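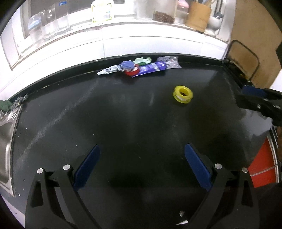

La pinza de mano sobre la encimera, con los dedos abiertos y el rollo de cinta de rosca amarillo por delante. Dos tornillos a la vista en cada dedo.

Mantener viva una pinza

Martes, primera hora. En Biltside la jornada empieza con un destornillador, antes que con el café. La pinza de mano, a la que todos llaman la Genitz, lleva 3000 agarres desde la última revisión y el dedo izquierdo cierra tarde. Muy poco. Pero se nota.

Primero, limpiar. Las migas y el polvillo claro de una encimera negra acaban siempre en las articulaciones. Brocha seca, nada de aire comprimido, que mete la suciedad más adentro. Luego las almohadillas azul marino: paño, alcohol, esperar. Si brillan, fuera. Una almohadilla pulida resbala con cualquier cosa redonda, y un rollo de cinta tumbado es justo eso, redondo y ligero.

Después los tornillos. Cabeza redonda, plateados, fáciles de pasar de rosca porque muerden en plástico. Botha, el taller que fabrica los eslabones negros con recortes triangulares, pide apretar hasta notar resistencia y parar. Ni un cuarto de vuelta más. En octubre alguien dio ese cuarto de vuelta. Eslabón partido, 2 días parados.

Queda lo lento: la simetría. Abrir del todo, cerrar, medir, repetir. 7 ciclos. Los dos dedos tienen que llegar al centro a la vez o el objeto se va de lado. El software de Ganness avisa con el código 3377 cuando la diferencia pasa del limite, aunque en el taller se fían más del oído. Un clic, bien. Dos, hay holgura.

La prueba final se hace con cosas de casa. Cocina normal, azulejo blanco, fregadero al lado, reflejos por todas partes. El banco del laboratorio perdona demasiado, dicen. Aqui no: bolsas arrugadas, paquetes blandos, blísters de pastillas. Cada uno pide otra fuerza, y una pinza mal ajustada lo delata enseguida.

Esta vez el retraso era suciedad en el eje. Cuarenta minutos, montada otra vez y a seguir.

Comentarios (3)

tuercafloja: Lo del alcohol depende de la goma, ojo. A mi me cuarteó unas almohadillas en un mes.

marta_cnc: ¿Fijatornillos sí o no? En plástico yo no le pongo nada.

R2delbarrio: El clic doble, jajaja. La mía hace tres y sigue agarrando.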